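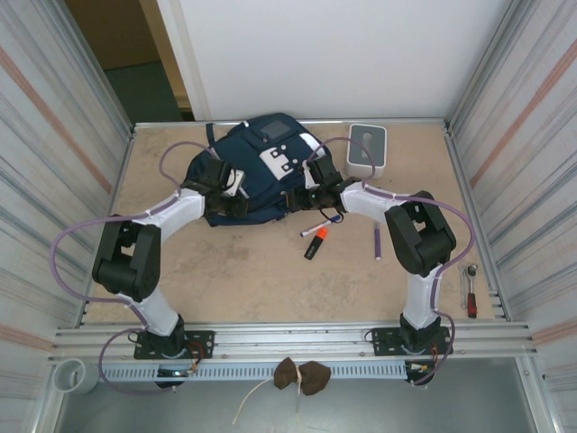
navy backpack on the table, two arms reaching in

ok so the new Lulham record. I've had it on since I got up and I have opinions, so mute me now if you need to

first thing, it's called Mirkell and I still don't know how to say it. Mir-KELL? MER-kl? The singer says it both ways in the same radio interview

for anyone new here, Lulham are the four-piece who put out Thaweesak a few years back, the one with the green cover and the eleven-minute closer. I played that album until my roommate begged me to stop (she has since bought it on vinyl, so who won)

they said in April they were done with guitars. THERE ARE GUITARS. Track two opens with one! I'm thrilled, I just want it noted

track one is basically a warm-up, a minute and a half of organ and somebody coughing. Skip it if you want, I won't tell

track two though. Oh my god. The bass comes in late, like a whole verse late, and when it does the song gets twice as big. I rewound it in the kitchen four times and burned my toast

Devendra Rawat produced it, and you can tell from the drums. He always gets that dry, close sound, like the kit is set up in a closet. I loved it on his own stuff and it suits them even better

least favorite so far is track five. It's fine? It's a ballad with a lot of rain in it. The words are lovely and the tune never goes anywhere, and at six minutes that's a long time to stand at the window

a couple of people are asking about the strings. That's Vira Holovko, she plays all the violin parts herself, layered up. She toured with them for the last run of Thaweesak shows and I guess she never left — good!!

she also sings the second half of track seven and I would like a whole album of that please

ok lunch break, side B

side B is weirder. Track eight has no chorus. I kept waiting for one and then it was track nine

track nine is the single, you've heard it, it's the one with the handclaps. It works so much better here than it did alone. The way eight just kind of falls into it, ahh

somebody in my replies says the single mix is different and yes, I think the vocals are lower on the album. I like it lower. You have to lean in a bit

the closer is only three minutes, which after last time feels like a prank. Voice, piano, one long violin note, done. I sat there for a while after

formats, since I got three messages about it: there's the regular black vinyl, a CD, and a clear vinyl with a bonus seven-inch. The clear one is limited to 600 copies and the shop page had 200 left when I looked this morning. Mine's the CD because I'm saving for the show

speaking of! They're playing Dinico, that tiny room over the bakery, capacity 100. I was number 3843 in the online line. I did not get in, obviously

they've said there'll be a second night if the venue can swing it. If you hear anything before I do, please please message me, I'll have my phone on loud

I saw them there years ago, before the first album, and the singer had to stand on a crate because half the room couldn't see her. They played one song twice because they'd run out of songs. Still one of the best nights I've had anywhere

current ranking, will change by dinner: two, seven, nine, the closer, eight, four, three, ten, six, one, five. Sorry to the rain song

ok update, it's after dinner and six has jumped to third. I had it on too quiet before. There's a whole second melody under the organ that I missed, go listen with headphones

also a friend says it's definitely MER-kl and I refuse

tell me your favorites, I'm putting it on again while I do the dishes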